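Projektbericht: Vormachen statt Programmieren?

Unser Auftrag klang einfach: einem simulierten Roboterarm per Fernsteuerung Küchenaufgaben vorführen und aus den Aufzeichnungen eine Steuerung lernen lassen. Wir haben mit dem Paket Lurnier gearbeitet, bedient hat meistens Ivan Moroz. Von 23 Vorführungen haben wir 7 verworfen, weil die Hand am Eingabegerät zitterte oder der Arm an der Kante der Arbeitsplatte hängen blieb.

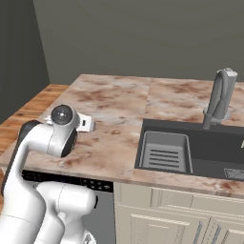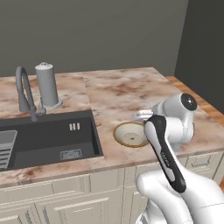

Der weiße Arm in der simulierten Küche, beide Male an der Marmorplatte mit der Spüle.

Dass solche Daten »natürlich« seien, wie es in der Einführung zu Lurnier heißt, bezweifle ich. Wer fernsteuert, greift anders als mit der eigenen Hand, vor allem langsamer. Ivan brauchte fünf Nachmittage, bis seine Bahnen halbwegs glatt waren. Gelernt hat in dieser Zeit hauptsächlich Ivan. Die längste Aufzeichnung umfasst 3973 Zeitschritte, ein guter Teil davon Zögern, und das Modell übernimmt das Zögern mit. Ob etwas davon auf einen echten Arm übertragbar wäre, haben wir nicht geprüft.

Kommentare

tenden: Habt ihr die Pausen vor dem Training herausgeschnitten?

Ivan Moroz: Nur am Anfang und am Ende. In der Mitte war uns das zu heikel.

jenduvus: Bei uns im August dasselbe Problem. Mehr Vorführungen haben kaum geholfen.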